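Does a volunteer fire company still come if you haven't paid the yearly subscription?

Posted in Fire & Emergency Services

Anum Arain
We moved out past Morkwood in April and just got a letter from the Tristgate fire company asking for $97 for the year. It says "subscription," and further down it says "your support keeps us responding." My neighbor swears that if you don't pay, they'll park at the end of your driveway and watch. My brother-in-law says it's a donation with a scary font. I already pay a fire tax on the property bill, so I'd like to know what I'm buying. I called the number and got a recording. Has anyone here not paid and then needed them?
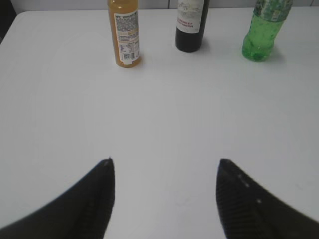 Savvas Kyriakidis
Subscription letters come in two kinds, and they are worded alike on purpose, if you ask me. One is a plain fund drive. The other is a real service contract, used in places with no fire district, where non-members get billed after a call. You have a fire tax, so I'd bet on the first kind, but don't take my word or your neighbor's. Look at the tax bill for the district name, then call the county clerk and ask whether that district has a contract with Tristgate. Picture three bottles in a row at the far side of a white table: from where you sit they all look like something to drink, and you'd still want to read the labels. Same with "subscription," "membership" and "support." Ask them in writing which one it is.

As for watching a house burn, I have heard that story in every county I've lived in and never once with an address attached. It has happened in a few places without a district. That doesn't make it true on your road.

Esko Nurmi
just pay it, its 97 bucks. you'll feel dumb when the kitchen is on fire

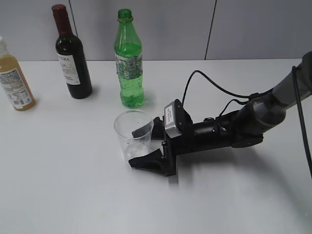 Orvokki Lahtinen
I didn't pay for four years, same company, on the Huttunen side of the creek. We had a chimney fire and they came in 20 minutes, put it out and were polite about it. Nobody asked if I was a member. What I did get was a bill for $1258 some weeks later, marked "cost recovery." The homeowner's policy covered part of it after a lot of phone calls.

So the thing I'd ask is whether paying the $97 makes that bill go away. The man I spoke to said yes, then said "usually," and the letter says nothing either way. I pay now, but I'm not convinced it gets me anything — and I'd check your own policy for a line called fire department service charge before deciding. Mine had a limit of its own, separate from the deductible.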